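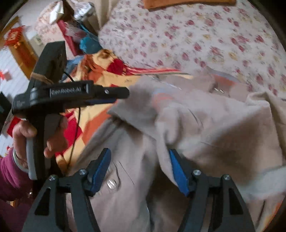

Coat Care Questions, Answered (Mostly)

I run Penditow, a little secondhand coat shop, and I get the same emails every fall and then again in May when everybody is putting things away. So I finally typed up my answers. If yours isn't in the list, write to me and I'll add it!

How do you fold a long coat without ending up with a million creases?

On a bed, always. I used to do it on my kitchen table and half the coat would slide off the side while I was fussing with the other half. Lay it face down, smooth the back with flat hands (start at the shoulders and work toward the hem), then bring one side in with its sleeve laid straight down along the back. Same with the other side. Then fold the bottom up, once if you have a deep drawer, twice if you don't. I tuck a rolled towel into the big fold, and it helps a lot.

Do I button it first?

I do the top button and one in the middle and leave the others. If you button all of them the front pulls tight and you get those little puckers around each buttonhole. Some people button everything and swear by it, and their coats look fine, so I'm not going to fight anybody over this.

My collar won't lie flat anymore. Is it ruined?

Almost never. Flip it all the way up, hang the coat in the bathroom while you take a hot shower, then turn the collar back down along its old line and press it with your palm for a minute or so. Let it cool on the hanger before you touch it again. Please don't put an iron straight on brushed fabric! You'll get a shiny patch, and I have never found a way to get one out completely. If you must iron, go from the inside, low heat, with a cotton dish towel in between.

There are loose threads around one of my buttons. Can I just snip them?

Wiggle the button first. If it's solid, snip away, leaving a tiny bit so you don't cut into the knot. If it moves, those threads are probably what's holding it on, so sew it again before you lose it. I go through the holes 6 times with doubled thread and wrap the shank twice. For see-through buttons, match your thread to the coat and not to the button, or you'll have a dark little X staring at you forever.

And if I've already lost the button?

Check inside the pockets and along the side seams, where there's often a spare sewn in. No luck? Mail me a photo next to a coin. My button drawer came from Guadalupe Cuautle when she closed her alterations place, and it had 3435 buttons in it by her count. I've used plenty since then and the drawer still sticks when I open it.

How often should I wash it?

Less than you think. I brush mine after a few wears, going with the nap, and air it by an open window overnight. Once a season it goes to the cleaner. Read the label inside before you try anything at home, and if the label is gone, treat it like wool until you know better.

The lining hangs down below the hem. Normal?

A bit of droop happens on older coats, especially ones that have been on thin wire hangers for years. Pin it up a half inch above the hem, leave a little slack so it can move, and slipstitch it by hand. It's an evening's work with the TV on. Anqi Gu at the Andport location does linings for people who'd rather not, but she only takes them in on Wednesday.

Hang or fold for the summer?

Heavy knits and anything soft and stretchy, fold. Structured coats, hang on a wide hanger with room on both sides. I use cotton garment bags, never the plastic from the cleaner, which comes off the minute I'm home.

Will you buy my old coat?

Maybe! Lay it out flat in daylight and send me 2 photos, front and lining, plus a close-up of any worn spots. Missing buttons don't bother me. Moth holes I'd like to know about before it's in my shop with all the others.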